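Hwa-young Jang on boards, glue and leaving things alone

14 shares – 3 comments

Caught Hwa-young Jang between orders. She makes maple boards under the name Clurico, has done for years. Favourite wood? "Maple. Always maple. It's pale, it's hard, it doesnt fight you."

And the darker strips? "I used to bin those. Now I put them near one side, on purpose."

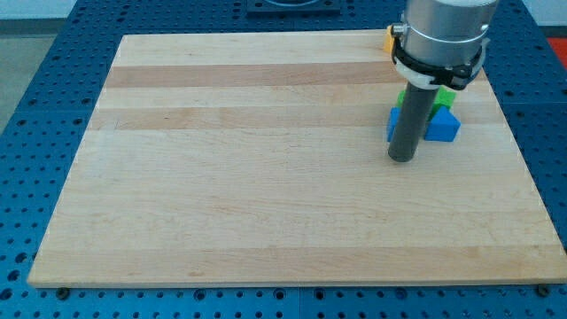

On scratches

She doesn't mind them. "It's a cutting board. Cut on it." Oil it when the colour goes flat – she does hers in October – and keep it out of teh dishwasher.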